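How to Read a Hospital Bill Without Taking Its Word for It

The first bill I got after my gallbladder surgery was one page long and asked for $3,000. It had a total, a due date and a phone number. I would not pay a plumber on that basis, and I didn't pay the hospital on it either.

Start by asking for the itemized bill. The summary is no use to you. If the person on the phone says the summary is all there is, ask again and say "itemized, with billing codes." Mine ran to 7 pages.

Next, get the explanation of benefits from your insurer. Put the two side by side and match them by date and code. Ignore the plain-language labels, which are vague and often differ between the two.

Mark every line that fits one of these:

Same code, same date, listed twice
A supply billed separately when the procedure charge should cover it
A room charge for the day you went home
Anything you don't remember and can't find in your records

I had a $429 charge for "recovery, extended." My discharge papers had me out the door before lunch. I also had $409 for a "supply pack," and two calls got me two different accounts of what was in it.

Request your operative report too. It lists what was done and usually who was there. You don't need to follow all of it, only enough to check it against the charges.

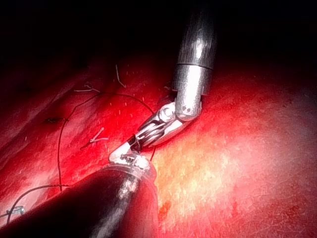

Dalal Najjar
Contributing writer, household money

Be careful with lines that mention robotic equipment. Ask whether it is a separate charge or part of the surgeon's fee, and get the answer in writing.

Send your dispute by letter, list each line by code, and ask for the account to be put on hold while they review it. Keep a copy. I'm wary of the online forms, as mine gave me no receipt.

The recovery charge came off. The supply pack is still "under review."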